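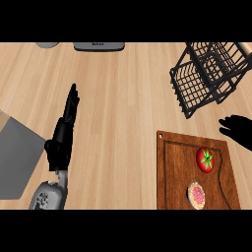 Staltevis, and the trouble with "lost" records

Every few years a label finds a tape in a closet and tells us it will change how we hear an era. This October it was Bromness, with a reissue of Staltevis, the only album by Fanni Bíró. The sticker says 200 copies were pressed the first time. I have my doubts. I've seen it in enough used bins to wonder who did the counting.

So, the music. She has a low, dry voice and plays a nylon-string guitar that somebody should have tuned between takes. "Nogueira" is lovely, I'll give them that, a slow waltz with an organ coming in late and a bit too loud. "Enen" is the same waltz with the organ taken off. The liner notes call this a song cycle. I call it running out of songs.

The new edition has 18 tracks, and the original had ten. The extras are mostly demos, 4 of them of the title song, and I could not tell you which is the early one without checking the sleeve.

I'll keep "Nogueira" and the harmonium piece that closes side one. The rest sounds like plenty of other folk records from back then, the ones that stayed in the closet. My copy is going up for trade, sleeve slightly bent at one corner.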